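Session 4: Link budgets and channel access in small satellite terminals

Read before the Thursday lab. The worked figures are for the Zidenach teaching terminal, which has a single modem and a fixed dish.

## 4.1 Terms

- **EIRP**: transmit power plus antenna gain, less feed loss, in dBW.
- **G/T**: receive antenna gain divided by system noise temperature, in dB/K.
- **C/N0**: carrier power over noise density, in dB-Hz.
- **Margin**: received C/N0 minus the C/N0 the modem needs at the chosen rate.

Losses are entered as positive numbers and subtracted. Mixed signs were the most common error in last year's reports.

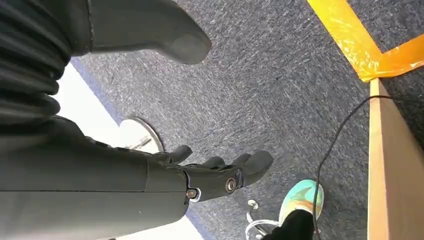 *Fig. 4.1. Hand over the floor, palm side up.*

## 4.2 Downlink budget

C/N0 = EIRP − path loss − other losses + G/T + 228.6

The constant is Boltzmann's, with the sign already changed. Path loss depends on slant range and frequency. Use the range to the satellite from your own site. The height above the equator gives a value that is too small at our latitude.

Take 2 dB for combined rain and gaseous loss unless the exercise sheet states otherwise. For the system noise temperature use 146 K in clear sky. Rain raises this figure as well as the path loss, so both terms have to be changed when you work the wet case. Hendriks' notes treat the two effects separately; either layout is accepted if the total is right.

Report the result to one decimal place. State the modem rate next to every margin.
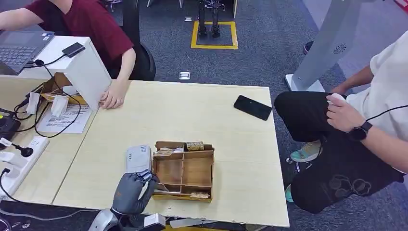
## 4.3 Sharing the return channel

Many terminals send to one hub on the same carrier. Two methods are covered in this course.

1. **Fixed slots.** Each terminal owns a slot in every cycle. Delay is predictable. Capacity is wasted when a terminal has nothing to send.
2. **Random access.** A terminal sends when it has data. If two bursts overlap, both may be lost and are sent again after a random wait.

Pure random access peaks at a throughput of 0.184 of channel capacity; the slotted form doubles this to 0.368. Beyond the peak, added load lowers throughput.

For the exercise, assume 60 terminals and a round-trip delay of 700 ms, including hub processing. Find the mean delay for fixed slots first.
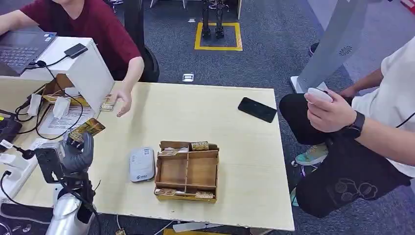 A hybrid scheme uses short random access bursts to request slots, and the hub then assigns them. It may help to think of each slot as a card. A terminal may send only while it holds one, as the gray hand holds the gold card; the card under the person's fingers on the tabletop would be a second slot, held by another terminal. The request costs one full round trip before any data moves. Small messages are therefore often sent directly in the request burst.

## 4.4 To hand in

- Clear-sky and wet downlink budgets, in table form
- Mean delay for fixed slots, with working
- One paragraph on when the hybrid scheme is slower than fixed slots

Send files to Femke Verbeke. Questions on 4.2 go to Kobe Hendriks.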